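3.2 Unloading the basket and surface wrinkling

All buns from the Tritstead dough (low-gluten flour, dry yeast, 2% sugar) were steamed in the same small electric pot, basket insert on top. Lid off, then buns moved one at a time to a wide white plate. Order of removal noted by Đào, skins scored the same afternoon by Mamani and Montoya. Fig. 7 shows a batch midway through unloading, two buns still in the basket. Lid laid flat on the table, left of the pot. Folded paper towels tucked under the rim on both sides.

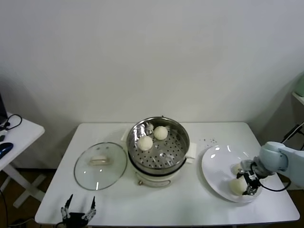 Figure 7. Unloading a batch. Skin slightly wrinkled on the buns in the basket.

3.3 Wrinkle scores

In total 157 buns were scored, 114 of them from covered-rest batches (lid left on after power off, see 2.4). Covered-rest buns scored lower for wrinkling then buns opened right away. Effect of removal order was small, and not consistent between batches. Tamayo's August batches were the exeption: last buns out scored worse, maybe the longer time over the hot base. Collapsed buns left out of the scoring, listed in the appendix. Underside sogginess not scored here, perforated basket only. Bamboo comparison is in section 4.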